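Turkura Confirms Charging Fault in Some Stutari 4 Earbuds

5/28/24

Turkura has told its repair partners that some Stutari 4 wireless earbuds can stop charging after a recent firmware update, according to a service notice sent to shops this month. The notice says the problem affects cases running firmware version 7 or later.

On affected units, the light on the front of the case turns amber and stays that way, even when the cable is unplugged. The earbuds still connect to a phone and play audio until their batteries run down, but they do not recharge when placed back in the case. In most reports, only the left earbud is affected.

Technicians are told to first ask the customer to update the companion app and hold down the case button until the light blinks. If the light does not change color after the reset, the shop is to run a diagnostic test and replace the case. Earbuds that charge normally in a test case are to be returned to the customer.

"We had people coming in who had already bought a new cable and a new wall plug," said Stamatia Stergiou, service manager at the repair chain Ekent. "The reset fixes it for a fair number of them. For the others we have to order a case, and the wait right now is about 8 business days."

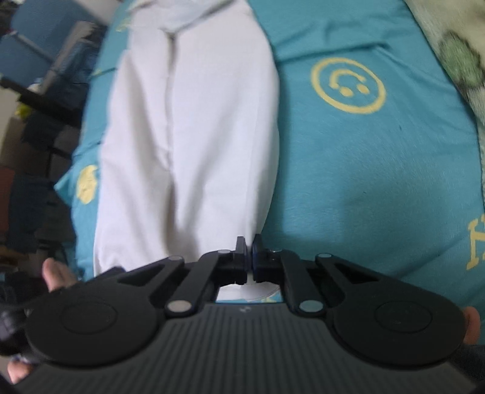 A white fabric item on a teal bedsheet.

Ekent said its stores have logged 133 repair requests for the Stutari 4 that match the symptoms in the notice. The company did not say how many of those ended in a replacement. Turkura has not given a figure for the total number of units involved.

The notice lists the case replacement as free for units still under warranty. For older units, shops must send a request to Turkura with the serial number and a copy of the test results, and the company will decide whether to cover the cost. Customers who already paid for a replacement case can ask for a refund through the shop that did the work.

Eftychia Politis, a spokesperson for Turkura, confirmed that the notice is genuine and said a firmware fix is being tested. "We expect to have it out by August," she said. "Until then, customers who see the amber light should contact us or an authorized shop." She did not say what in the update caused the fault.

Turkura has stopped offering the update to cases still on older firmware. Owners can check their version in the app by opening the device page and tapping the case icon.

The Stutari 4 Sport, which uses a different case, is not covered by the notice.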